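Transfer compensation for youth clubs - does the money ever reach them?
Basketball Development board

tvaher
Posted October 18, 2023
Question for anyone who has handled club paperwork. Gastham signed a 19-year-old guard this summer who spent 5 years in the Sultero youth program. Sultero was paid a development fee by the selling club, Oravec, under the domestic rules. When he moved abroad in July, Oravec got the buyout and Sultero got nothing further. Is that standard, or did Sultero miss a filing?

lai_tk
Standard in most domestic setups I know of. The first-contract fee settles the training claim. Anything after that has to be written into the agreement between the two clubs, usually as a percentage of a future buyout. If Sultero didn't ask for a sell-on clause, there is nothing to file.

p.jelinek
Disagree with "settles." It depends on the wording. I have read two of these agreements, and one said the fee covered training up to the date of signing and was silent on later transfers. Silent is arguable. Tarmo, do you have the text?

tvaher
Only the summary page. It lists the fee, the payment dates and a 14-day window for objections. No mention of later transfers either way.

lai_tk
Then the window closed long ago and the argument is academic. Small clubs sign the template they are handed. Vovska did the same with a center a few seasons back and spent more on the lawyer than the claim was worth.

p.jelinek
The objection window applies to the fee calculation. It doesn't waive a claim that didn't exist yet. Different clause, different clock. I wouldn't tell a club to give up on the strength of a summary page.

zofie_t
Club secretary for a U16/U18 program, so I see this from the small end. Our agreements now carry a sell-on line as a default, and almost every senior club has accepted it without comment. The ones that refuse will generally offer a higher flat fee. Get the registration history signed each season as well - reconstructing it later is the hard part.

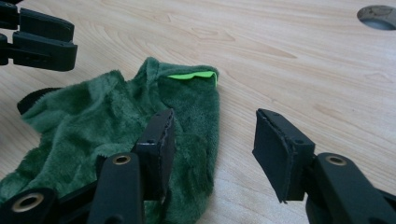 jad_nseir
Signed each season by whom, though? Our federation only recognizes the form if both the club and the parent sign, and a copy with one signature was rejected.

zofie_t
Both, plus the player once he turns 16. Keep the originals. Scans were accepted for us, but I wouldn't rely on it.

tvaher
Thanks. I'll ask Sultero for the full agreement and post the clause if they allow it.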